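Thursday, a little after nine, and I was already standing in the wrong parking lot. Trurkusent shares a driveway with a tile warehouse, and the sign for the open day was taped to a door I'd walked past twice. Once I got in, though, I didn't want to leave! I'd signed up because I love seeing how other people set up their workspaces (I know, I know), and this one is a big open hall with concrete underfoot and benches you could happily spend a morning at.

The first stop was the sorting bench, and it was my favorite thing all day.
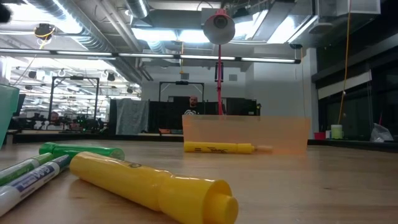
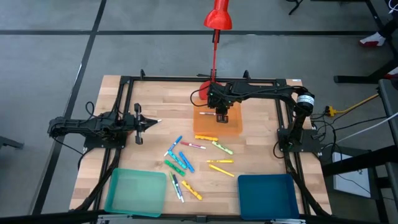 *The sorting bench at Trurkusent, with its red lamp, the orange tray and plenty of markers.*

I have a soft spot for a good tabletop, and this is a good tabletop: light wood, narrow strips, the butcher-block kind that makes you want to chop an onion on it. The lamp stands at the back on a round red base. I've been hunting for a red one like that for my own desk for ages, and I may have said so out loud more than once.

Then the trays. There's an orange one you can see through, a pale mint-green one and a dark teal-blue one that you can't see through at all. I wouldn't have guessed how much I'd enjoy the see-through ones. At home all my pens live in a biscuit tin, and finding one means tipping the lot out on the kitchen table. With a low, wide tray you look down and there it is. A single pen in the orange tray looked almost fancy.

And the markers! A big yellow highlighter with that pinched waist, a bright green one with a darker green cap, a white dry-erase marker with a blue label. I'm a highlighter person from way back, so I was pleased to see a chisel tip out in the open, pale and wide. Those are the ones that do a whole line of text in one go.

Somtochukwu Yusuf showed our group around, and she was great, quick and funny and happy to be interrupted. Somebody asked whether pens were really a thing worth a whole bench. She told us the hall had 2281 pens, markers and highlighters in it at the last stock check, and that most of them used to live in coat pockets. Since the trays came in, people put them back. She sorts by what the thing writes on, so whiteboard markers go together whatever their color, paper highlighters go together, and everything else waits in the third tray until somebody decides. I had been doing mine by color for years. I went home and changed it the same night.

## The rest of the hall

From there we went along past the black partitions to the shelving, which is all Lemitz, the kind with the little lip along the front so things don't slide off. A label goes on the lip and another one on the box, same number on both. It's so plain, and I stood there nodding like I'd been shown a magic trick. The boxes come in two sizes only. Somtochukwu said they tried five sizes in the first year and spent every Friday evening looking for lids.

The label station was next, and we all got to have a go. You type in a name, press the big button and out comes a strip. I made one that says RUBBER BANDS and one that says NOT RUBBER BANDS, and both are now on my fridge. The man behind me made one for his dog's towel.

Then a short talk in the side room about how they plan a bench. I took more notes than I expected to:

- Clear the whole surface first, every time, and wipe it.
- Put the lamp in before the trays. Move it until you stop seeing your own shadow on your work.
- Trays go where your hand already wants to go. Sit down, close your eyes and reach.
- Leave a stretch of bare wood in the middle and guard it with your life.
- Throw out dry markers on the spot. Don't put them back "for later."

That last one got a guilty laugh from the whole room. I have dry markers at home that are older than my niece.

Coffee was from Anozie, the cart by the loading door, and it was very good, with little ginger cookies that were gone by ten thirty (I had three, so I'm part of the problem). The open day had 100 places and it felt pretty full by then, but there was still room to stand at a bench and poke around without somebody's elbow in your ribs.

## If you want to go

They do it again in the fall. Sign up early and pick the first slot. It's much quieter, and the guides have more time to chat. Come in by the door next to the tile warehouse, the one with the blue handle. The Udano bus stops across the road and it's a two-minute walk, which I found out on the way home.

Wear shoes you can stand in. There are a few stools but they fill up fast, and the concrete gets hard on your feet after the first hour. Bags go on the hooks by the entrance. Bring a notebook, and maybe a highlighter.

I've got two shallow trays on order now, one of them orange, and I'm still looking for the lamp. If anyone has seen a red one with a bell-shaped shade and a slim stem, please write and tell me where!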